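From: Cremilda Moura
To: Portuguese learners list
Date: 1 April 2018
Subject: Re: words in -ção

On Friday Neil wrote:
> I keep freezing up when I try to speak. My word list is at 119 and
> it feels like nothing. Is there any shortcut for the longer nouns?

Neil, there is, and you already own half of it! Take almost any English noun in -tion and swap the ending for -ção. Nation gives you nação, situation gives you situação, celebration gives you celebração. I sat down with my old Holanda notebook last night and got to 223 before my tea went cold.

They're all feminine, too, so you get the article for free: a nação, a situação. In the plural the ending changes to -ções — as nações, as situações — and once your ear has that nasal sound it stays put.

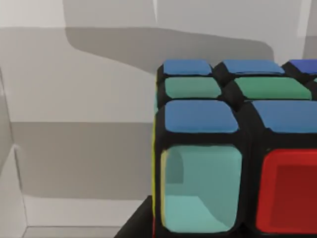

A few will trip you up. Translation is tradução, and explanation is explicação, so check before you trust the pattern completely. Pretensão takes an s, which still catches me when I write fast.

Then try -dade for English -ty: city is cidade, university is universidade, reality is realidade. Also feminine!

I'll type up my list for the May meeting. Send me any good ones you find and I'll add them.

Abraços,
Cremilda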